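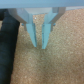
Laundry Tips from a Robot Open Day

I went to the open day at Doltside on 22 September 2024 expecting to be amazed by the future. I came home with a page of notes on folding towels. If you have read this column before, you will not be surprised.

The folks at Vonik had a robot arm set up to handle cloth. Visitors stood behind a strip of tape on the floor and watched it pick up, lay down and fold things that most of us fold while looking for the other sock. It took its time. A woman next to me remarked that her husband was faster, then thought it over and took it back.

Jonalyn Marquez ran the demonstration and answered questions between folds. She has spent up to 12 months getting a machine to do what your grandmother did during the commercials, and she has more opinions about washcloths than anyone I have met. I wrote down whatever seemed useful to a person with two hands.

Grab the corner, never the middle

A gripper with two fingers has to pinch cloth, and where it pinches decides everything. Pick up a towel by the middle and you get a sad tent with the corners somewhere inside. Pick it up by a corner and the rest hangs down in some kind of order. Jonalyn called the first method "fishing." I have been fishing in the dryer for thirty years.

At home: find one corner, run the edge through your other hand until you reach the next corner, then lift. Don't shake first and search later.

Fold on something that grips a little

Slick tables are bad for folding. The bottom layer slides when you pull the top one across, and you end up chasing the thing toward the edge. Several people asked about this, and the answer was to put something with a bit of texture underneath. I tried it on my kitchen table with the back of a big cork memo board, then with an old blanket pulled tight. Both beat bare varnish. The blanket won for sheets and the board won for dish towels.

If you use cork, wipe it down first. Mine left crumbs on a black T-shirt and I had to start over.

Clear the space before you start

The arm worked with nothing near it except what it was about to fold. I do my folding around a fruit bowl, the mail, and a cat. I won't tell you to move the cat. Move the mail.

Dark towels on a light surface

Orest Zhuravel, who handles the camera side of things, told us that dark cloth on a dark table is a headache for the machine, which can't tell where the towel ends. I laughed, then went home and tried to match navy socks on a brown couch at nine at night. Do your darks on something pale, by the window. Do your whites on something darker. It costs you nothing and you will stop pairing navy with black, a thing I have done at two weddings.

Press, then let go

When people let go of a fold, they tend to drag it a little. The fix is to press the fold flat with the side of your hand, wait a second, and lift straight up. It looks fussy. My stack of hand towels now stands up without leaning on the wall, so fuss away.

Thick things in thirds, thin things in half

This one came from another visitor, Valentyna Hladun, who used to run the linen room of a hotel with 200 beds and watched the robot the way a retired umpire watches Little League. Her rule: bath towels in thirds lengthwise, then in half, and in half again. Dish towels in half, in half, and leave them alone. Pillowcases in thirds, seam to the inside. She also wants you to stop folding towels that are "nearly dry." They aren't, and the closet will tell you so by Wednesday.

Someone asked her if the robot would have gotten a job in her linen room. She asked what it did about fitted sheets.

About fitted sheets

It doesn't do them. I asked twice. Jonalyn said they were "looking at it," in the voice I use about the gutters. So here is Valentyna's way, which she showed us with her own cardigan:

Put a hand inside each of two neighboring corners. Flip one corner over the other so they nest. Slide down the edge, pick up the next corner and tuck that over too, then the last. Lay the whole business flat, fold the gathered edges in until you have something like a rectangle, and keep folding until it fits the shelf. Then put it inside its own pillowcase, where no one can judge it.

Match your stack to your shelf

Measure the shelf before you choose a fold. I had been making towels too wide for my closet and then forcing the door, for which the door has paid. A strip of cardboard cut to the width of the shelf makes a fine guide. Fold to the cardboard and stop.

Odds and ends from my notes

Cut loose threads before folding. They catch on rings, watches and, I'm told, robots.

Keep washcloths in a shoebox on edge, like file cards.

Heavy towels on the bottom, unless you enjoy landslides.

The coffee at Doltside is free and you get what you pay for.

They plan another open day in April. Valentyna says she's bringing a fitted sheet, queen size, deep pocket, and I have asked her to save me a place by the tape.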